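A mesa limpa é uma superstição de quem recebe visitas. Na minha há sempre uma tigela vermelha, e à volta dela junta-se o resto, como gente à porta de um café.
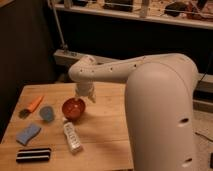

Já tentei caixas, gavetas, um método que custava 700 coroas. Na quinta-feira estava tudo de volta.
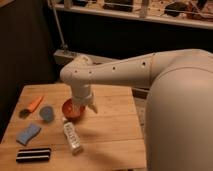 Drahomíra Hrnčiar

Defendo, portanto, a tralha à vista. Uma esponja guardada não limpa nada, e um marcador na gaveta seca sem testemunhas. Arrumem os armários, se faz falta. A mesa fica como está.
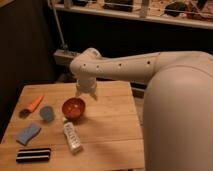 A tigela vermelha, na mesa de madeira clara.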